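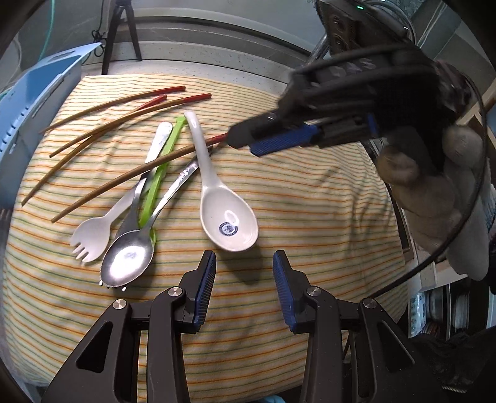

Sernen 50 Field Water Filter: Review

Our relief warehouse in Rarnville ran the Sernen 50 for 8 weeks before the June shipment to the displacement camps. It is a gravity unit with a hollow-fiber cartridge, rated by the maker at 50 liters an hour.

With clear well water we measured close to that. With silty river water the flow fell by half after around 300 liters, and a backwash brought most of it back. The older Cludwood unit clogged sooner but was easier to open with gloves on.

The tap is the weak part — two of ours dripped from the first day. Spare taps ship separately under part number 897, and the leaflet does not list it.

Suitable for a clinic tent or a shared kitchen. For a whole camp block, look at a pumped system.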